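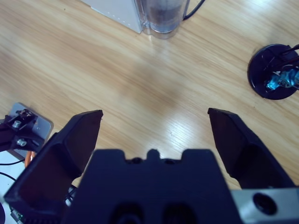 OK, inhaler thread! I've been a pharmacy tech at Zenell for years and this is my favorite thing to teach, so settle in.

1/ I mean the classic puffer, the little canister you press down on. Dry powder ones work differently, so check your own leaflet if that's what you have.

2/ Shake it first. Every time. Then breathe all the way out, away from the mouthpiece. People skip the breathing out constantly (me too, as a kid!) and then there's hardly any room left for the medicine.

3/ Lips sealed around it, start breathing in SLOWLY, and press as you go. Slow and deep, like sipping hot soup. A fast gasp leaves a lot of it on the back of your throat.

4/ Hold your breath for up to 10 seconds if you can, then let it out gently. If you're supposed to take 2 puffs, take them one at a time. Most leaflets say to wait at least 30 seconds and shake again before the next one.

5/ Spacers!! I love spacers. It's a tube that goes between you and the inhaler, so your timing doesn't have to be perfect. They are great for grown-ups too – ask your pharmacist if one fits yours.

6/ Is yours a steroid inhaler, the everyday kind? Rinse, gargle, spit. It helps keep you from getting thrush in your mouth, and it's good for a hoarse voice too.

7/ Look at the dose counter. Endang Wibisono, our pharmacist, had a customer in November whose counter had been at zero for ages. It still sprayed! Spray at zero can be mostly propellant, so get the refill going early.

8/ New inhaler, or one that's been in a drawer? It probably needs priming, meaning a few test sprays into the air. The number is different for each one and it's in the leaflet.

9/ Bring it in and show us how you use it. Really, we like this! Melati at our counter did 34 of these checks last month and she's still cheerful about it.

10/ And if your rescue inhaler isn't helping, or you can't get a full sentence out, call 911. Don't wait for us to open.

Oh, and someone asked about washing the plastic part – yes, for most of them, but take the canister out first and let it air dry overnight. Spacer cleaning gets its own thread, I have a lot to say.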